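Workshop > Small Spaces > Galleries

The Pegboard Corner, Finally

182 shares | 44 comments

I've been promising this gallery since we moved into the Indcombe place, and every time I sat down to write it I looked over at the corner and thought, well, it could be a little tidier first. It's July now and I've stopped waiting! If you read the Durnport posts, you'll remember my old setup, with everything in one deep drawer that jammed if you put the hammer in the wrong way around. I wanted the opposite of that drawer. Everything up where I can see it, or else in something I can pick up and carry to the job.

There's only one picture in this part, I'm afraid. I had grand plans for a dozen, but the rest are of the shelves and the shelves are a whole other story (they're coming, I promise). So it's mostly me chatting.

The wall first. I went back and forth on board color for weeks. My friend Sérgio Mendes has a natural brown one in his garage and it looks terrific in there, very old-time hardware store, but this room only gets sun until 2 in the afternoon and I wanted every bit of light I could get. So, white. White hooks too, so when a hook has nothing on it, it sort of melts into the board and I don't feel nagged by it. I bought mine in a pack from Orovov and they come in plastic, which I was snobby about for a day or so and then got over. They're light, they don't scratch anything, and I can move them without hunting for a screwdriver.

The table is black, and I will hear no complaints about dust. I wipe it down in the evening and it looks great for an hour. What I do love is how easy it is to find a dropped washer on it, especially after years of searching a speckled countertop with my cheek practically on the surface.
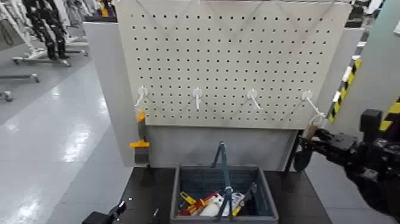

Four white hooks along the low part of the board, and the gray tool basket with its handle up.

I keep shuffling the hooks, by the way. For a while they were way up high, because that's how people always seem to do it, and I was on tiptoe for every little thing. Down low is so much better for me. You can reach them sitting down, and you don't have to lean over the basket with your sleeve in everything. They don't all point the same direction either, and I've decided I like it like that - a bit like coat hooks in a school hallway.

Now, the basket. This is the part I'd tell you to copy even if you skip the pegboard completely. It's gray plastic with perforated insides, and the handle folds, so it can go flat when you're digging around in there and come back up when you need to carry the whole thing to the porch. I picked it up at Kasten for 6 dollars, meaning to use it for clothespins, and it never made it to the laundry line.

I don't sort what goes in it. I tried! I had little dividers cut from cardboard and they lasted until the first time I was in a hurry. These days the everyday tools get piled in together, and the bright ones are the easiest to grab. If you're buying new, go for yellow handles, or red and yellow. My nice dark ones sink to the bottom of any pile and I end up tipping the lot out.

As for what goes on the hooks, my rule is anything with a ring or a loop or a hole in the end. Key tags, a roll of tape, the tiny brush for the glue pot. Heavy stuff stays in the basket. I did hang a wrench once and spent the whole afternoon glancing up at it, so down it came.

A few of you asked about hole spacing. Take one hook to the store with you and try it in the board before you pay. I drove back to Indcombe with the wrong size board once already, and it's a long way to go twice with a thing that doesn't fit in the trunk.

Next up is the shelf wall, once I've decided what to do about the paint cans. Sérgio wants me to put them on casters. I have doubts.

44 comments | Share this gallery

Recent in Small Spaces
A Folding Table for the Porch
What I Kept From the Durnport Drawer
Paint Cans: Keep, Toss, or Hide?
Clothespins and Where to Put Them
Sérgio's Brown Pegboard Garage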